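Bread, bowl, mat: sorting out the props table

I have been reorganizing the small table where the play food lives. The stock had grown past the point where I could find anything in it, and the bread in particular had spread over three boxes. On Thursday I cleared all of it and started over with one bowl and one mat.

The mat is a green self-healing cutting mat with a white grid. I bought it for paper work and it has ended up under everything else. The diagonal angle lines are no use for bread. The grid is: I set the bowl down against a line, and if it has drifted by the end of the session I can see by how much.

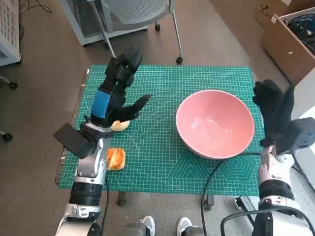 Before this I was using a straight-sided plastic tub from Hoekstra. It held more, but pieces landed on end against the wall and stayed there. A bowl with sloped sides lets a roll slide down to the bottom and settle on its long side. The glossy glaze helps with that and also wipes clean. The weight is a point in its favor, as a light bowl creeps every time something touches the rim.

Capacity is the weak side. Two rolls sit well in it, one resting partly on the other. Three is possible if the third is small. After that the top piece is above the rim and will leave at the first bump. I considered a deeper bowl from Wisberg and decided against it, mostly on shelf height. 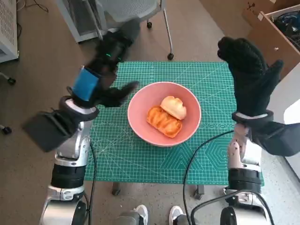

Horby, April

The bread itself is a mixed lot. Part of it is the Bretance assortment, part came in a bag with no label. I sorted by shape, which is how I look for things, and ignored color and supposed flavor.

1. Long rolls. The ones with ridges across the top are easy to pick up and hard to clean. Dust sits in the grooves. A dry paintbrush gets most of it out, a damp cloth just moves it along.

2. Round buns. Pale, smooth, and inclined to roll if set down on the curved side. Store them flat side down. I keep these at the front of the box because they get used the most.

3. Croissants. Awkward in every direction. The horns catch on other pieces, and the thick middle takes up more room than expected. Hold one by the middle, never by a horn.

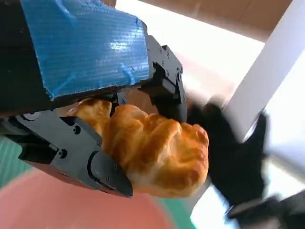 4. Slices. Flat and square, toasted color, stackable. They go in a row along the side of the box like file cards.

All four groups now fit in a single box 600 mm long, with cardboard dividers cut on the same mat. The dividers took two attempts. My first set was 8 mm too tall and kept the lid from closing, an error I could have avoided by measuring the inside of the box instead of the outside.

Lint is the remaining problem. Dark knit fabric sheds and also collects, and whatever it collects ends up on the bread and then in the bowl.
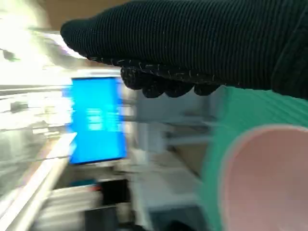

A lint roller works on the mat if the surface is dry. On the bowl it does nothing useful, so that gets a microfiber cloth. I have added both to the box lid with a strip of elastic.

Still to do: label the dividers, find a home for the fruit, and decide whether the old tub is worth keeping for vegetables. The carrots are too long for the new box at any angle I have tried.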